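Subject: Re: [Orbridge-knit] Washing and blocking stranded sweaters
From: Yae Morikawa
Date: Friday, January 12, 2024

On Tuesday, the Dankwa group wrote:
> Two of us lost the fit on a yoke sweater after the
> first wash. The body grew and the sleeves didn't.
> Do you wash the swatch too, or only the sweater?

Wash the swatch. I use a swatch at least 30 stitches wide, soak it for 17 minutes in cool water, press it in a towel and leave it flat until the next day. Measure before and after and write both down. Pustov wool grows more in length than in width for me. Trirnico hardly moves.

Stranded parts are firmer than plain ones, so a sweater with a patterned body and plain sleeves needs two swatches.
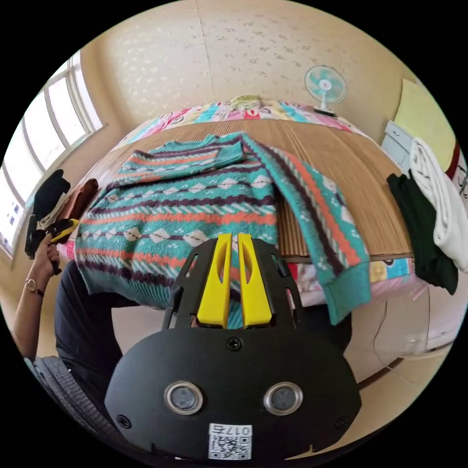
Knitted sweater on the mat.

For drying I want air underneath. A towel on a mattress stays damp and the wool starts to smell. Turn the sweater once, after the top feels dry, and pull the hem square again when you do.

Colors: test the darkest one first. Wet a short length, wrap it in white paper towel and look at it in the morning. If it bleeds, knit with something else next to the white.

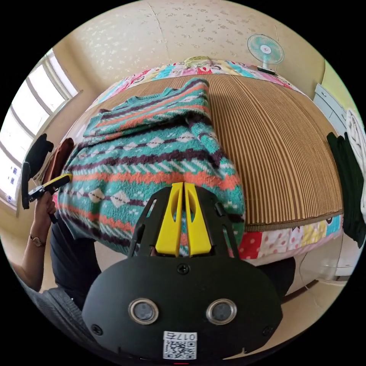
Folding and storage

Fold the sleeves in first, then the body in half. No hangers, even for a week. I keep 3 sweaters to a drawer, with the heaviest at the bottom.

Woven pants can go on hangers, but I fold mine over the same way and it saves closet space.
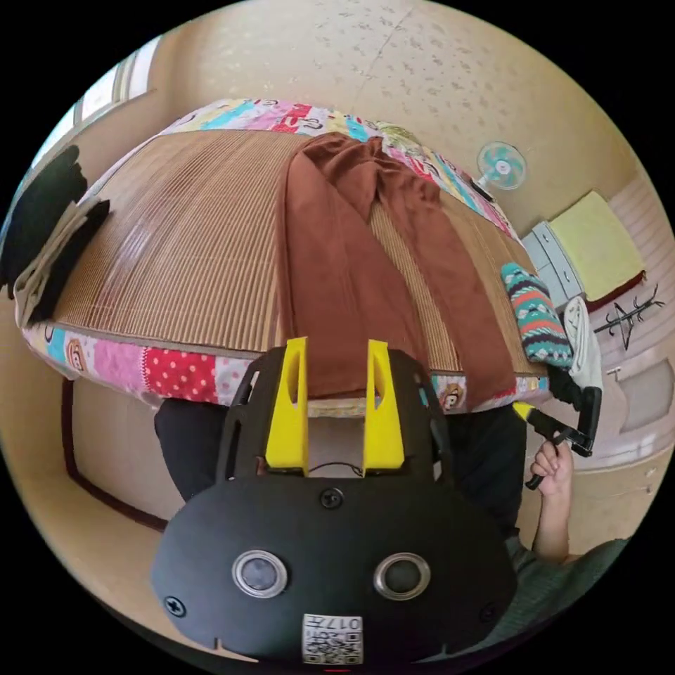
Check stored wool in February, when moth damage is easy to miss under the top layer. Shake each piece out by a window and look at the cuffs and underarms.

If anyone has washed the new Pustov sport weight, please post your before and after numbers. I have 11 skeins waiting.

Yae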